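Emptying the junk drawer, part two

I said in my last post that I would deal with the kitchen drawer before November, and I have, mostly. The drawer is empty and washed. What came out of it went into the hall closet in a grocery bag for two weeks, which I don't count as dealing with it, so last night I got the rest done.

Some background for anyone new. When I moved to the apartment on Endgate I had one drawer for odds and ends. Then I had two. Then the second one stopped closing because a ladle had turned sideways in it, and I started putting things on top of the refrigerator. The apartment is small and I can't spare two drawers and the top of a refrigerator for things I use twice a year.

My method is the same one I used on the bathroom cabinet. Everything goes into one big container where I can see it, and I don't buy any organizers until the sorting is over. Last year I bought a Skosora drawer tray first, the kind with the sliding dividers, and then spent an evening trying to make my stuff fit the tray. It never did. The tray is now holding seed packets.

A metal bin is better for this than a cardboard box. You can tip things out into it and wipe it down afterward, and it doesn't matter if it gets scratched. The paint can flake and the floor can be scuffed and it still does the job. Put it on a table so you aren't bending over. I did the bathroom cabinet on the floor and my back let me know the next day.

I also work in small batches now. A full bin is discouraging and you end up pushing things around in it. A handful of items at a time is enough to make decisions about: a cup, a pair of scissors, a roll of tape, whatever comes up. When those are gone, the next handful goes in.

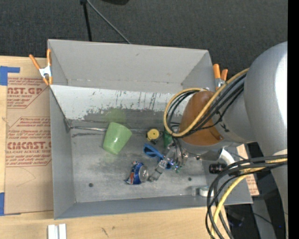
What stays and what goes

Scissors: I keep one pair in the kitchen and one at the desk. Blue handles are good because I can find them. Any other pair goes in the donation bag if it cuts, and if it doesn't cut it goes in the trash.

Tape: white tape gets used constantly in my house, for labels on freezer containers and for the ends of extension cords. It stays in the kitchen, lying flat, toward the front. The packing tape moved to the closet with the wrapping paper.

Plastic cups: these multiply. I kept four and the rest are going to the break room at work. A light green one is staying on the windowsill for watering the basil.

Cans: a crushed soda can has no business in a sorting pile, but they turn up in mine. Straight to recycling. The machine at the Carnlow store takes them — uncrushed only, so mine go in the curbside bin.

Batteries: I put them in a jar and take the jar to the hardware store when it's full. I don't test them anymore. I used to, and it took forever.

Keys: I had a lot of keys. I tried each one in every lock I own and kept the ones that turned.

The drawer now has a liner in it, cut from a roll that was 398 inches long according to the label, so I will be lining drawers for some time. I set a timer for 30 minutes per batch and stopped when it rang. The top of the refrigerator is next, and after that the closet shelf with the paint cans.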